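Restix folding table top, by Elura. For sewing rooms, cutting out, laundry, pressing (with a mat, see below). Sold from the Drindside shop or sent out.

Been selling these since the old Kiss tops stopped coming in. Same idea, better hinges. Page updated November, prices to follow once Vendula has the new list.
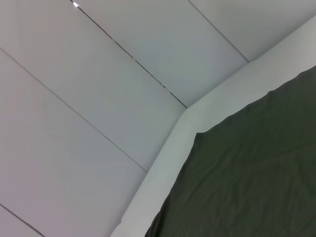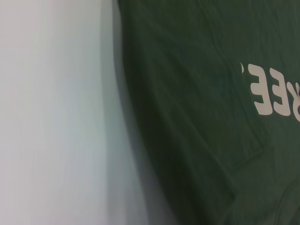
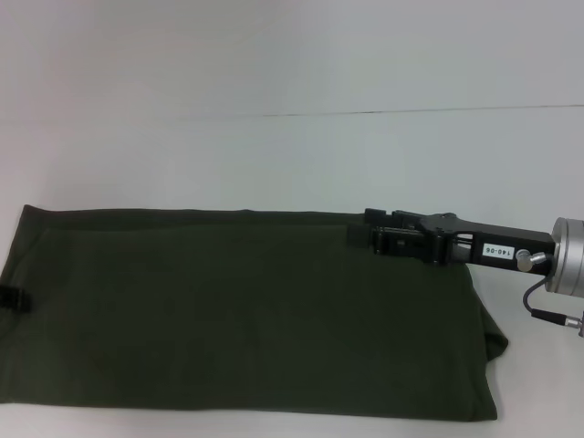 **Can I iron straight on the Restix top?**

Put a wool mat or a folded blanket down first. The top will take a warm cup but an iron left sitting will mark it, and we can't polish that out. Marks from irons aren't covered by the guarantee.

## Sizes

| | Standard | Wide |
|---|---|---|
| Length open | 1000 mm | 1000 mm |
| Depth | 575 mm | 800 mm |
| Folds in half | yes | yes |
| Legs included | no | no |

Depth is the measurement people get wrong. It's front to back, with you standing at the long side. Wide won't go through a narrow loft hatch when folded, Standard usually will. Measure the hatch.

Stock code for both is 177, then S or W. Put the letter on the order please, we keep getting orders with just the number and have to ring up.

## What's in the box

- top, hinges already fitted
- bag of screws, plus a couple spare
- four rubber pads for underneath
- fitting sheet (the drawing on the back is for the old catch, ignore it)

Trestles and screw-in legs are seperate. Any flat-topped trestle is fine as long as it's narrower than the top. We stock a beech pair, ask for them with the order and they go in the same delivery.

## Fitting

Two people for the Wide. Open it flat on the floor, face down, on a blanket. Pads go in the corners, peel and press, leave overnight. Then turn it over onto the trestles. Catch should click on both sides. If it only clicks on one side, loosen the hinge screws half a turn, push the halves together, tighten again.

Don't use longer screws than the ones supplied. They come through.

## Cleaning

Damp cloth, drop of washing up liquid. No scouring pads, no bleach. Chalk comes off dry with a soft brush. Tailor's wax is harder, try a plastic scraper held flat then the damp cloth. Biro, get it quick or it stays.

Rotary cutters: use a cutting mat. Pins are fine.

## A note from a customer

Emília Baláž has had a Wide in her alterations room since spring and sent us this:

> "Good height on the beech trestles, I don't stoop any more. Coat lengths still hang over the end but that was true of my old one. The catch was stiff for the first week. I would like a slot for the tape measure."

No slot planned, sorry. Have passed it on to Elura.

## Delivery and returns

Standard goes by ordinary carrier. Wide goes on the van, mornings only, and somebody needs to be in. Collection from Drindside is free, back door, ring the bell twice, bring a blanket for the car.

Returns within a month if unused and the pads are still on thier backing. Keep the box. Damaged corners: send a photo before you fit it, to Vendula Hrubý at the shop, and she'll sort a replacement.

Spare hinges and catches in stock. Spare pads out until the next Elura delivery.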